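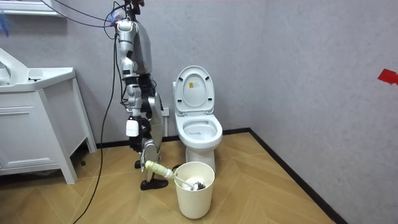
Netura bathroom package, anyone paid for it?
Home automation > Cleaning > Services

hobnail_dave
Vindport have been on to us about the Netura package for our guest house. It's a humanoid that does the toilets, 900 a month plus a setup fee of 1,487. We've got 11 bathrooms, all small. The rep was very keen and very vague. Has anybody seen one do a whole room from start to finish?

Asuka Oshima
I went to a demo in May. It does hold an ordinary toilet brush and it does get the brush into the bowl, I'll give them that. What I wanted to know was everything else, and I came away with this list:

1. Cables. There are black cables hanging off it and one trailing across the floor. The rep said "tidied up in the next version". I've heard that one before.

2. Reach. Scrubbing the bottom of the bowl is the easy bit. Ask about under the rim and behind the hinges.

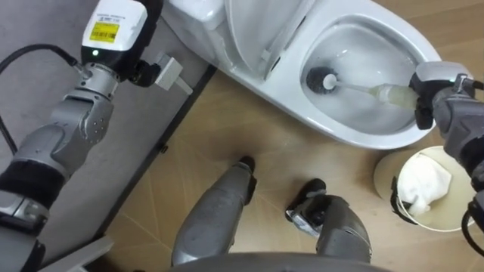
3. Lid and seat. Ask whether it lifts them itself or whether your staff have to go round first. I got two different answers from two people.

4. Drips. Where does the brush go afterwards, and what happens on the way?

pipistrelle
Number 4 is a bit unfair. Putting the brush away is harder than it sounds, and plenty of humans get it wrong too.
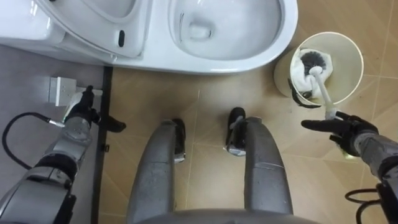

Brush head in the white container, cloth around it, toilet alongside.

Asuka Oshima
Fine, but I'm not paying a human 900 a month to put a brush in a pot. And who washes the cloth?

Mircea Cozma
I fit kit for Georgiou, so take this as coming from a competitor. The hardware isn't daft. It bends its knees and gets the gripper down to shin height, and that's awkward in a room where you've a vanity on one side and a wall on the other. 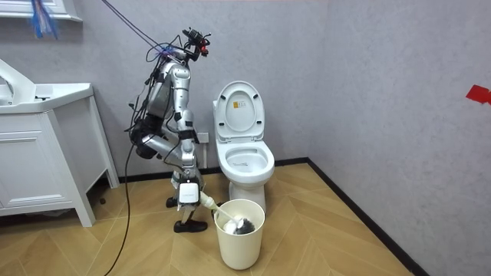

My doubt is the contract. Ours was quoted against theirs last year and they wanted almost 700 for each extra visit if you changed the room layout. Move a bin, pay for a visit. Get that in writing before you sign anything.

hobnail_dave
700 to move a bin?? He never mentioned that.

pipistrelle
That was the old Dristidach contract, I think, before Vindport took it over. Mine says layout changes are included for the first year. Still on trial though, so I can't tell you about year two.

Asuka Oshima
So what does yours do without someone in the doorway?

pipistrelle
Bowls. I still do the sink and the floor.

hobnail_dave
Right. I've asked for one full bathroom, timed, in our building with our own brush. Waiting to hear back.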